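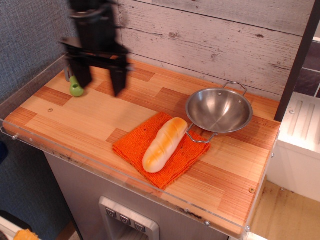
Issue 31

Against the Listing

I have been reading holiday cottage descriptions for most of a week, and I can report that every property in Britain is nestled. A converted chapel on the ring road at Endport is nestled. A flat above a betting shop is nestled, presumably against the betting shop. One place near Pluvidthorpe managed to be nestled and commanding in the same sentence, like a hen that has been put in charge of a regiment.

We wanted something simple: a kitchen you can turn round in, two proper beds, and somewhere to walk to that sold bread. None of this can be searched for. What can be searched for is whether the place has a hot tub, and I now know more than I ever meant to about who has a hot tub.

The trouble starts with the word "sleeps". "Sleeps 10" means that ten people could, if drugged, be arranged on the premises. Four go in the bedrooms and two on a mezzanine reached by a ladder. The rest are distributed among sofa beds, one of which is in the path of anybody wanting the lavatory. We stayed in a "sleeps 10" last January with five of us and had to eat in shifts.

Then there are distances. I have no quarrel with an owner who says the sea is 700 yards away, provided it's 700 yards by some route open to people. At Onevside it was 700 yards and one railway cutting. The way round took 13 minutes by car, followed by a search for change, the machine having views about cards. The listing called this "moments from the beach", and I suppose everything is made of moments if you have enough of them.
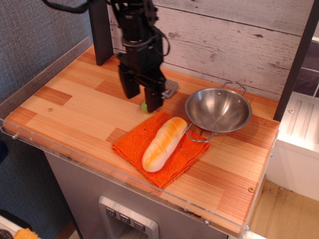
p. 13

My friend Inger Holst, who let out her late aunt's house for three summers, takes the owners' side. She says guests don't read. She once wrote, in plain words, that the stairs were steep and the boiler noisy, and got no bookings until June. She changed it to "full of character" and was full until the end of September, after which people wrote in to complain about the stairs and the boiler. Her view is that we are all in on it, and that a person who books "characterful" and expects a quiet boiler has only himself to blame.

I see the force of this. I still think she should have left the stairs in.

The best listing I ever came across was for a guesthouse called Steinarsdóttir, after the woman who ran it. It was four lines long. It gave the number of rooms, said that breakfast was at eight and was fish, and warned that the wind would take the car door if you let it. There was a telephone number. We went, the breakfast was fish, and the wind did its best with the door. I have never felt so well looked after by a piece of writing.

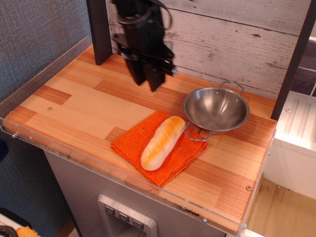

So my demands are modest. I should like owners to tell me which way the bedroom faces and what is on the other side of the wall. I should like "well-equipped kitchen" to be retired in favour of a count of the saucepans that have lids. Where there is a view, say which window it's from and whether one has to stand on the bath. And if the nearest pub has stopped doing food, let that be admitted before we have put our coats on.

As for us, we've booked the chapel at Endport. It has a hot tub.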